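Stirrer Gets the Good Tablecloth

The hotplate stirrer at the Clalleo teaching lab has a spot of its own again, which ends a dispute that ran longer than most of the experiments. The blue unit went back out on Sunday, laid on black cloth after Remedios Padilla ruled that glassware disappears against a pale tabletop and that she was tired of looking for it.

The cloth cost the lab 2 meetings. Mohandas Kurup wanted gray. He has let it be known that he still wants gray.
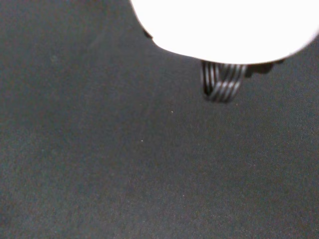 A coiled cable at close range, light bands and dark.

Cables took up most of the second meeting. Rhea Samonte would like every one of them kept off the work surface. Eduardo Estrella, who has to plug things in, would like to be able to reach them. A draft rule on the subject now runs to 3 pages and has been sent back for being longer than the safety sheet.

The stirrer itself gave everyone less to argue about. A round aluminum heating block sits on top, and a small glass flask with a narrow neck goes in the middle of that. Two knobs and two red readouts take care of the rest, along with a temperature probe on a thin metal rod, an item the lab has misplaced often enough for it to have its own line in the sign-out book.
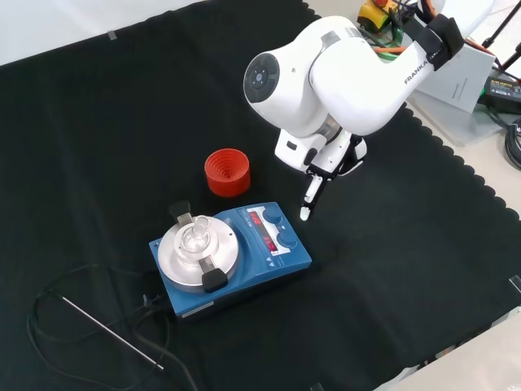
The blue stirrer on its black cloth, flask in the block and both readouts lit.

The red-orange cup behind the stirrer is the one piece still without an agreed name. Padilla calls it the holder. Estrella calls it the funnel. The equipment list, which has 300 entries and a column for remarks, calls it "cup, ridged," and the remarks column is blank.

Students get their turn with the setup in December, in pairs, with the sign-up sheet on the door from 8 a.m. Food and coffee stay in the hallway. Kurup has asked that comments on the color of the cloth be put in writing, and has left a pen.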